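Small office computer security check: fall round

Office: Mahrous, front rooms and back office
Date done: Oct 18, 2025
Last done: May
Marks used: OK, FIX (needs doing soon), LATER (can wait for the next round), N/A

I'm putting my comments under each line again, same as last time, because a bare list of OKs is no use to me six months on when I'm trying to remember what I meant. Skip to the FIX lines if you only want the to-do part. There are more of them than I'd like!

Section 1. Router and wireless

1.1 Router admin password changed from the one on the sticker: OK
Did this in May and it's still the long one. It lives in Tredari under "front router," which took me a while to find as I was searching for "wifi." I've added a second label so both words bring it up.

1.2 Router firmware current: FIX
The Osov box says it checks for updates by itself. It does check. It doesn't install them unless you go in and press the button, and the setting for that is two menus down under Maintenance, switched off. I pressed the button, waited through the restart (longer than I expected, I did start to sweat), and it came back one version newer. Then it offered me another one. So go round again until it says there's nothing left. Leaving this as FIX until the automatic setting has been on through at least one update and I've seen it work.

1.3 Remote admin page turned off from the outside: OK
Tested from my phone with the wireless switched off. No page.

1.4 Guest network kept apart from the office one: OK
Joined as a guest, tried to reach the printer, couldn't. Good. The guest password is a bit old, see 1.5.

1.5 Guest password changed this round: FIX
Not changed. I want to do it at the end of a day so I'm not the person who knocked everybody's tablet off. The printed card on the front desk has to be swapped at the same time.

1.6 Old devices removed from the allowed list: OK, mostly
Took out two phones and a laptop that went to recycling. There's one thing on the list named only with letters and numbers and I haven't worked out what it is. I blocked it and I'm waiting to see who complains. Not a very scientific method, but it's the one I've got. 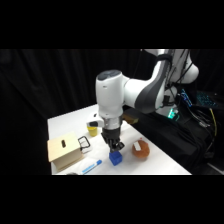 White and gray arm with a black gripper, over a white table

Section 2. Computers

2.1 System updates installed on every machine: FIX
All fine except the back office desktop, which had been putting off a restart. You know the little box in the corner that says "remind me tomorrow"? Somebody had been getting reminded tomorrow for a very long time. I looked at the uptime and then went and looked at the last good update, and the answer was 179 days. That's basically since the last check. It's restarted now and pulling down everything it missed, but it still had a queue when I left, so it stays a FIX.

Note to whoever does this next: look at the date of the last update that went in. The screen can say "you're up to date" when it only means it hasn't checked yet.

2.2 Browsers updated: OK
Closed and reopened each one. Two had the update sitting there waiting.

2.3 Browser add-ons looked over: FIX
Please, please stop installing coupon finders. I removed three. One of them had permission to read everything on every page, the bank included. If you need an add-on for work, ask me, I'm very likely to say yes, I just want to read what it's asking for first.

2.4 Everyday accounts are not administrator accounts: OK
Still OK on all of them, and I'm pretty pleased about that one.

2.5 Screen locks by itself: OK
Five minutes on the desktops, two on the laptops. The front desk asked for longer. I said ten and then I changed my mind, sorry. People walk past that screen all day long.

2.6 Disk encryption on for laptops: OK
Recovery keys checked against the list in Tredari. One key was an old one from before the drive was replaced, so I saved the new one and marked the old one as dead. I didn't delete it. I've been burned by that before.

2.7 Antivirus running and not expired: OK
We only use the built-in one. I still get asked every round if we ought to pay for something fancier. For this office, I don't think so. I'd put the money toward a second backup drive first.

Section 3. Passwords and sign-ins

3.1 Everyone is using the password manager: OK
Everybody's signed in. The total in the shared vault is now 475 entries, and I'd bet a good part of those are sites we used one time to order one thing. Not a danger exactly, it just makes the report in 3.2 a pain to read.

3.2 Weak or repeated passwords report: FIX
Tredari gives the vault a score out of 100 and we got 76. In May it was lower, so we're moving the right way, but I don't want to chase the score for its own sake. What I care about is the repeated ones. The shipping account and the office supply account have the same password, and both have our card saved. Change those two first. The rest can be picked off a few at a time when you're signing in anyway.

3.3 Two-step sign-in on email: OK
On for everyone, and nobody's on text message codes anymore. The last holdout moved to an app over the summer and I hear it was painless.

3.4 Two-step sign-in on the bank and payroll: OK

3.5 Backup codes printed and locked up: FIX
Printed, yes. Locked up, no. They were in the top drawer, under the takeout menus. They're in the locked cabinet for now and I want a proper envelope for them with the date across the seal.

3.6 Leavers' accounts closed: OK
Checked email, the vault, the calendar and the door code. The calendar still had one old name with edit rights, removed while I sat there.

3.7 Sticky notes: LATER
One. It was on the inside of a cupboard door, so points for effort. It was a password for something we canceled, so I took it down and left it at that.

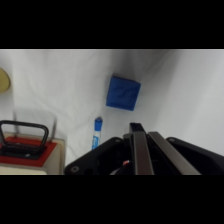 Blue sponge block on white cloth

Section 4. Backups

4.1 Nightly backup ran last night: OK
Green tick in Skokance. Fine, but read the next line.

4.2 Test restore of one file: OK on the second try
I pick a dull file each time, something like an old invoice, and bring it back to a different folder. First try I got an empty file with the right name. I felt a bit sick! The trouble was that I'd picked a version from a night when the folder was being moved. The version from the day after opened fine, and so did two others I tried to settle my nerves. I'd still like to do a bigger restore, a whole folder, before the year is out.

4.3 Backup covers the folders we really use: FIX
Somebody set up a new folder called "Current" on the desktop of the back office machine and everything has been going in there. The desktop isn't in the backup. I've added it, and it should be picked up tonight. If you make a new place for files, tell me, or put it inside the shared folder where it gets swept up without anyone having to think.

4.4 Offline copy exists and is unplugged: OK
The drive was in the cabinet and unplugged, which is how I like it. I plugged it in, ran the copy, checked it opened, pulled it out again. Please don't borrow this drive for photos.

4.5 Alert email goes to a mailbox somebody reads: FIX
It was still going to the old general mailbox. So for however long, a failed backup would've told an inbox with no reader. Changed to mine plus one other. I'd like to force a failure to see that the alert arrives, and I ran out of afternoon.
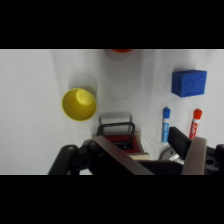
The alert thing bothers me more than the rest, so I'm putting it at the top of my own list. A backup that stops without a sound is how you lose a month of work.

Section 5. Email and scams

5.1 Outside-sender banner showing: OK

5.2 Forwarding rules checked in each mailbox: OK
Nothing going anywhere strange. This one is quick and I'd do it even in a month when you skip everything else. If someone gets into a mailbox, a quiet forwarding rule is often what they leave behind.

5.3 Change-of-bank-details rule understood by everyone: OK
I asked people to tell me the rule in their own words and they could: call the supplier on the number we already have, never the number in the email. We had one of these messages over the summer and it was caught that way. Very nicely written, too, no spelling mistakes to give it away.

5.4 Where to report a weird email: LATER
People know to tell me. They don't know what to do when I'm out. I'll write half a page.

Section 6. Printer and odds and ends

6.1 Printer admin password set: OK

6.2 Printer scan-to-email account: FIX
It's using an old sign-in that I'd love to get rid of. Scanning to the shared folder works just as well and I've set up a button for it. Try that for a couple of weeks and if nobody hates it I'll shut the email one off.

6.3 Network cabinet closed and locked: OK
Locked. Key back on its hook.

6.4 Battery backup unit tested: LATER
Self-test passed. I didn't pull the plug for a real test with people working.

To do first, in this order: 4.5, 4.3, 2.1, 3.2 (the two shared passwords only), 1.5.

I'll cross them off on the printed copy by the cabinet as they get done. If you fix one before I get to it, put your initials next to it so I don't do it twice.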